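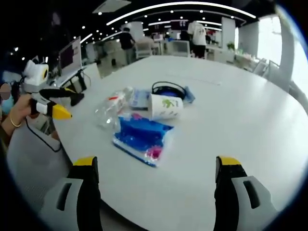
Dataset Documentation

Lonow Household Waste Sorting Survey, Release 2

Summary
This release contains survey responses on how households sort packaging and food waste. It covers 508 households in the Oklow and Fandero districts. Each row is one completed questionnaire. Responses were collected in January and checked by hand before publication.

Files
households.csv: one row per household
items.csv: packaging types and the bin chosen for each
codebook.txt: full wording of all 40 questions

Key fields
household_id: random identifier, not linked to any address
district: Oklow or Fandero
bin_choice: recycling, compost, landfill, or unsure
confidence: self-rated, from 1 (low) to 5 (high)

Known limitations
Paper cups were listed as a single item in the questionnaire. Lined and unlined cups cannot be separated in the results. Apartment residents who share bins are underrepresented in Fandero. In 13 records the confidence field is blank, and these values have not been filled in.
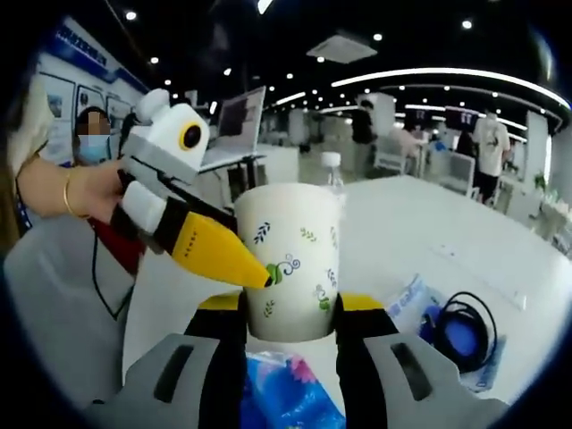

Piyumi Chowdhury asked whether "unsure" should be merged with "landfill" when computing district totals, as was done in Release 1. The two values are now kept separate. Users who need figures comparable with Release 1 should combine them and state this in their methods section.

Maintenance
Corrections should be sent to Renji Shimada at the Charpentier office, with the household_id and field name included. Last updated November 25, 2025.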